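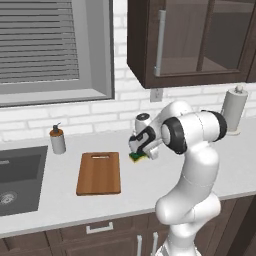 나무 도마는 설거지한 다음에 어떻게 말려야 합니까?

세워서 말리는 것이 제일 좋습니다. 양쪽 면에 바람이 똑같이 닿아야 도마가 휘지 않습니다. 눕혀서 말리면 아래쪽 면에 물기가 오래 남고, 한 달쯤 지나면 가운데가 조금 올라옵니다.

나무 도마 관리하는 방법
글: Marites Mercado
2019년 12월 17일

저는 한국에 와서 나무 도마를 처음 샀습니다. 첫 번째 도마는 관리를 잘못해서 겨울에 갈라졌습니다. 그 후에 여러 가지 방법을 해 보았고, 지금 쓰는 도마는 같은 것을 계속 쓰고 있습니다. 제 한국어가 조금 어색할 수 있지만 순서대로 써 보겠습니다.

준비물
식용 미네랄 오일 한 병
굵은소금 두 숟가락
레몬 반 개
사포 400번
부드러운 면 헝겊 두 장

오일은 꼭 식용으로 사용하십시오. 저는 동네 가게에서 Onder 오일 작은 병을 3,000원에 샀습니다. 올리브유나 콩기름은 바르지 마십시오. 시간이 지나면 기름에서 오래된 냄새가 나고, 그 냄새는 씻어도 잘 없어지지 않습니다.

매일 하는 일
요리가 끝나면 바로 씻습니다. 미지근한 물과 세제를 조금만 쓰고, 스펀지는 부드러운 쪽으로 나뭇결을 따라 움직입니다. 양쪽 면을 다 씻어야 합니다. 칼질한 면만 씻으면 한쪽만 물을 먹습니다. 물에 담가 두는 것은 안 됩니다. 식기세척기도 안 됩니다. 씻은 다음에는 마른 행주로 닦고 벽에 기대어 세웁니다. 햇빛이 바로 들어오는 창문 옆은 피하는 것이 좋습니다.

냄새가 날 때
마늘이나 생선 냄새가 나면 굵은소금을 도마 위에 뿌리고 레몬의 자른 면으로 문지릅니다. 오 분 정도 두었다가 물로 헹굽니다. 김치 색이 들었을 때도 저는 이 방법을 씁니다. 색이 전부 빠지지는 않지만 많이 연해집니다. 진한 색은 두 번 해야 합니다.

표면이 거칠 때
도마를 오래 쓰면 손으로 만졌을 때 까칠한 느낌이 있습니다. 완전히 마른 상태에서 사포로 나뭇결 방향으로 가볍게 문지르십시오. 힘을 많이 주면 그 자리만 낮아집니다. 칼자국이 깊으면 먼저 더 거친 사포를 쓰고 마지막에 400번을 씁니다. 가루는 젖은 헝겊으로 닦고 하룻밤 말립니다.

오일 바르기
1. 도마가 속까지 말랐는지 확인합니다. 저는 씻은 날에는 바르지 않고 다음 날 저녁에 바릅니다.
2. 오일을 헝겊에 묻혀서 앞면, 뒷면, 옆면에 모두 바릅니다. 옆면 중에서 나무 끝이 보이는 곳은 오일을 많이 먹으니까 두 번 바릅니다.
3. 그대로 세워서 밤새 둡니다.
4. 아침에 남은 오일을 깨끗한 헝겊으로 닦아 냅니다. 만졌을 때 끈적거리면 덜 닦은 것입니다.

새 도마는 처음 한 달 동안 일주일에 한 번 바르고, 그다음에는 한 달에 한 번이면 됩니다. 물을 몇 방울 떨어뜨려 보십시오. 물방울이 동그랗게 있으면 아직 괜찮고, 금방 스며들면 바를 때가 되었습니다.

겨울에 주의할 점
12월부터는 난방 때문에 집 안이 아주 건조합니다. 제 첫 번째 도마도 이때 갈라졌습니다. 바닥 난방이 되는 곳에 도마를 내려놓지 마시고, 가스레인지 옆에도 두지 마십시오. 저는 겨울에만 오일을 이 주에 한 번 바릅니다.

작은 금이 생겼다면 오일을 넉넉히 바르고 며칠 지켜보십시오. 금이 손톱이 들어갈 만큼 벌어졌으면 음식 찌꺼기가 들어가니까 새 도마로 바꾸는 것이 맞습니다. 금이 간 도마는 화분 받침으로 쓸 수 있습니다. 제 것은 지금 베란다에서 바질 화분 밑에 있습니다.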